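4. Submitting Written Testimony for a Public Hearing

Testimony is entered through the Viststead portal, which opens 30 days before each hearing.

1. Sign in and select Hearings, then Open for Comment.
2. Choose the bill or resolution by number. Check the title before continuing.
3. Select Support, Oppose or Neutral.
4. Attach your statement as a PDF. The size limit is 20 MB.

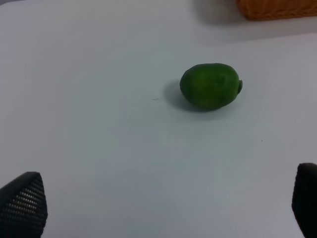
5. Enter your full name and mailing address as they should appear in the hearing record.
6. Select Submit and keep the confirmation number.

Note: Residents of the Ostholm district may also deliver testimony on paper to the clerk, Gisela Voß, Room 128, until 2 p.m. on the business day before the hearing.

Caution: Submitted testimony is a public record and cannot be edited. Do not include medical details or account numbers. To withdraw a statement, see Section 5.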